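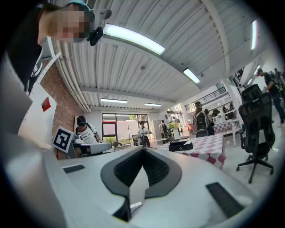 Raíssa Guimarães told us in her first week that she had expected to be writing code, and that what she had learned so far was how slowly a person has to move before a robot can copy them. We have kept that remark on this page because most people who join us find the same.

Kalside teaches robots everyday jobs by showing them. We do not sell robots and we do not build them. Our customers send us a task, we work out how a person does it, and then our demonstrators do it over and over with hand-held grippers while the cameras record. What leaves the building is a set of demonstrations, checked and labelled, that a customer can train on.

How we started

The company was set up by Sizwe Modise and Janaína Queiroz, who had worked together on remote-controlled arms. In that job the operator sat at a desk with two levers and a screen, and a simple task such as putting a lid on a box could take most of a morning. Janaína began doing the tasks with a gripper in her own hand so that the engineers could see what she was trying to get the arm to do. Those recordings were more useful than the ones from the desk, and after a while the two of them left to do that full time.

We still do remote control work when a customer asks for it. It suits jobs where the robot's reach matters, or where its arm has to pass through a gap that a human arm would go round. For most table-top work we use the hand-held tools.

What we do

Most of our work is household and small shop tasks: packing, laying out, tidying, opening and closing things, handing an item from one gripper to the other. Each task gets a written sheet, which says where things begin, where they must end up and what counts as a failed attempt. Failed attempts are kept in a separate folder -- some customers want them and some don't.

A demonstrator normally records up to 100 attempts at one task in a shift, with a change of table or objects part of the way through. After that the hands get tired and the movements get sloppy, and Erick Kashindye, who runs the floor, will move people on to something else whether they ask or not.

Our largest single job so far was for Vonora, who wanted 612 demonstrations of one packing task with the objects set down differently each time. It took longer than we quoted. We now allow an extra day for resetting the table on any job of that size. 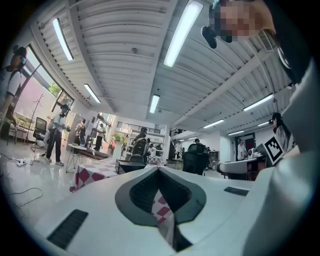 Do you need an engineering background to be a demonstrator? None at all. We look for steady hands and patience, and we teach the rest. People have come to us from kitchens, a florist's, a sewing workshop and a call centre.

Training

New starters spend their first 2 days without recording anything. They learn how to hold the gripper so that the camera on it keeps a clear view, how wide the fingers open, and how to approach an object from one side without nudging it. Then they record a short practice set, which Everaldo Pacheco goes through with them attempt by attempt.

The usual faults are the same for everyone. People rush the last part of a movement. They correct a bad grip with the other hand. They look away just before letting go, and the gripper drifts. All of these are easy to put right once you have watched yourself do them, and Everaldo would say that the watching is the training.

We work in groups of no more than 8, and everyone on the floor takes a turn at checking as well as recording. Checking is done at a screen and is duller work, but demonstrators who have done it make cleaner recordings afterwards.

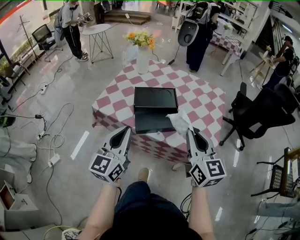 Groups change over at one in the afternoon. The person finishing writes down which task sheet they were on, which attempt they stopped at and anything that was going wrong, and the next person reads it before picking up a gripper. We tried doing this by word of mouth and lost half a day's labelling, so it is now always written.

Software

The program we use for sorting and labelling is called Nudilora. We wrote it ourselves. It lines up the recordings from the two hands, flags any attempt where a marker was lost from view for too long, and lets the checker cut the start and end. Customers can have their data in its format or in their own. It is not for sale at present, though we have been asked.

Privacy

Faces are blurred before any recording is passed to a customer. Everyone who works here signs a form saying how their recordings will be used, and can ask to read the task agreement for any job they are on.

Visiting and working with us

We are open Monday to Saturday and closed on Sunday. Customers are welcome to come and try a task themselves before agreeing the sheet, and we would encourage it -- several sheets have been rewritten after the customer had a go. Please arrange a time with Janaína first.

We take on new demonstrators each November and at other times when a large job comes in. Write to Sizwe with a few lines about what you have done before. A CV is fine but we don't insist on one.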